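Bench notebook, Darko cell
Wednesday, started 9:20

Gear plate task again, teleop. Job is to get the small spur gears onto the pins on the round plate, left arm or right arm, whichever is closer. Operator on the leader arms, second person on the keyboard for start, stop and discard.

Changed one thing from last time: operator now waits for both grippers to settle before calling start. The old Amen set has a lot of files where the first second is just the arms catching up to the leaders, and trimming them by hand took most of an afternoon. Episode counter read 3577 when we began.

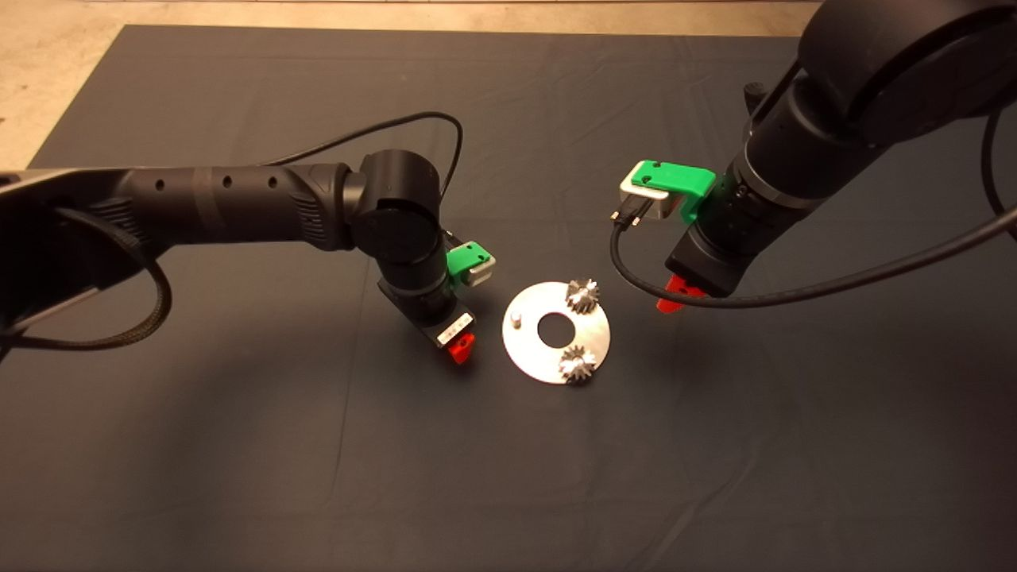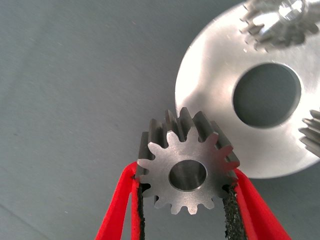
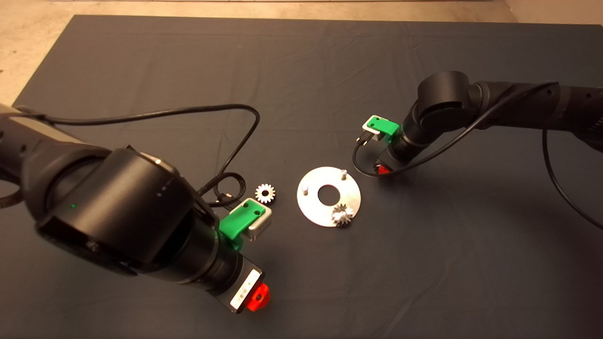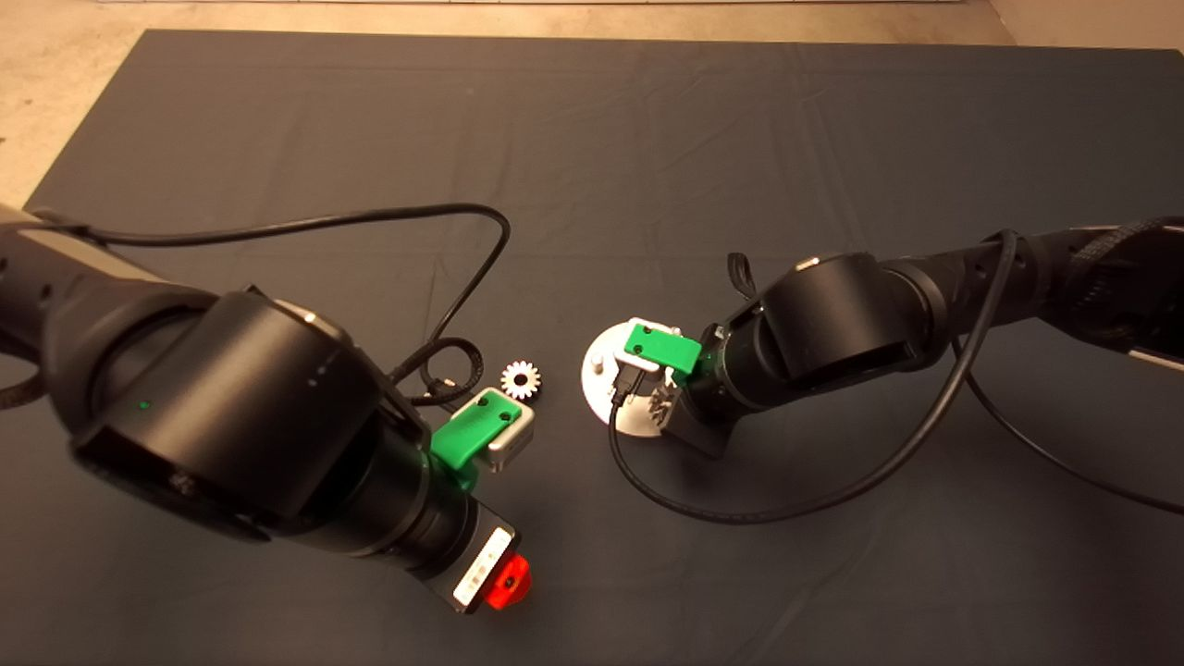 Gears and plate in all four, dark cloth in the three wide views. The second one is a wrist view, gear in the fingers.

Notes on driving it. Come down over the pin slowly and let go only once the bore has started on. If you open early the gear tips, and then you are chasing it with the finger ends. A small twist of the wrist helps when it binds. Three people tried it and the one who twisted by habit had the fewest discards, so I've put that in the operator sheet.

Dropped gears: keep recording if the gear lands within reach and pick it up again. We want recoveries in the set. Tag them "rec" in the comment field, not in the file name, as the Kirnier loader chokes on anything after the number.

Lost 3 episodes to a stalled wrist stream at 10:45. Reseated the USB plug and it came back. Could be the hub.

Training run on the Usonex box goes on tonight with the 985 episodes that passed the check. Left arm only for the first pass, then both.

To do
- new grip pads, colour doesn't matter
- pull the cloth flat between sessions
- ask about a spare hub
- recheck left leader zero, it felt a bit off after lunch

Darko cell notebook | Questions to the bench mailbox | © Kirnier workshop | Back to top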